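Collecting wipe-down demos in a café, how varied is varied enough?

Ristow Boards > Data collection > Hand-held and glove rigs

kelly_naylor
Jun 5, 2020
Hello all, and sorry in advance for the length, I never did learn to write a short post. We're gathering examples of table tidying for the Kotian policy: pick up the spray bottle, deal with the cloth, put the small stuff somewhere sensible. We have 2,881 episodes so far and I've been going through them in the evenings with a pot of tea. One group runs with the gripper, another with the glove, and the two have quite different personalities when you watch them back to back.
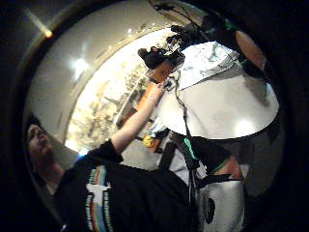
What bothers me is how much the start of each episode looks like the start of the last one. People are tidy creatures, and after a while they set the cloth down in the same heap and reach for it from the same side. I've been asking for 60 episodes per layout before we change anything. Is that too many? I'd love to hear what the rest of you do.

psmak
Hi Kelly! Yes, I think 60 is too many, and I say it with love. We did 60 per layout on the Grivetti shelves last July and the policy learned the layout beautifully and the task hardly at all. Now I let people do ten, then everything moves, including the chair. It's slower and everybody grumbles, and the grumbling is easier to live with than retraining.

chengen_c
I'm going to disagree with Pei-shan a little, as usual. Ten is fine if your operators are already good. With new people the first ten are mostly them getting used to the rig, so you end up with a lot of layouts and one clumsy beginning for each. I throw out everybody's first 100, no exceptions, and after that I don't mind long runs at all. Kelly, which side is the marker on? And is the cloth in the way of it?

kelly_naylor
Throwing out 100 makes me want to lie down, Cheng-en, but I take the point. The marker is on the glove, up on a little stalk, so the cloth has to get pretty tall before it's a nuisance. Easier to show you the table from the fixed camera:
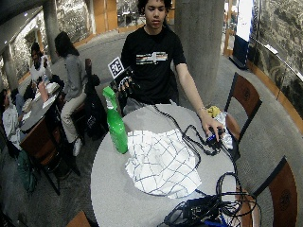 Glove side, with the green spray bottle and the grid cloth on the round table.

psmak
Oh, that's a nice cloth! The lines should give you something to see the folds by. Ours is plain white and under bright lights it might as well be a cloud. I would get those cables off the table, though, or else move them between runs. If they always sit in the same corner the thing will learn to steer by them.

yctai
Long time reader here. I run the Festenari sets and I'd worry less about the table and more about how you pick up the bottle. We had 170 episodes where every single grasp was at the neck, and when somebody laid the bottle on its side the robot just hovered over it, poor thing. Ask people to take containers from below sometimes, or bring them right up close to the gripper camera so the label and the room behind are both in view.

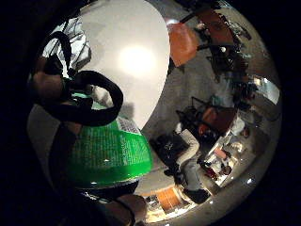 You lose a lot of the room when the container is that near, and some people filter those episodes out for it. I keep them. Big shiny things close to a fisheye lens are going to happen to your robot sooner or later, and I'd like it to have met one before.

chengen_c
I filter them, for the record. If the container fills that much of the view my tracking gets jumpy, and I don't want jumpy poses in training no matter how pretty the variety is.

yctai
Fair enough, but filter on the tracking score and not on how it looks. Chun-yin Man wrote a little script for that and I'm sure he'd share it if you asked him nicely.

kelly_naylor
You are all very kind. So I'm going to try ten per layout for the people who've been at it a while and longer runs for the new ones, and I'll ask for more grasps from underneath. The cables I'll have to think about, there's only so much floor. Does anybody shuffle the layouts from a printed list, or do you let the operators pick?

psmak
Printed list! If you let them pick, they all pick the easy one.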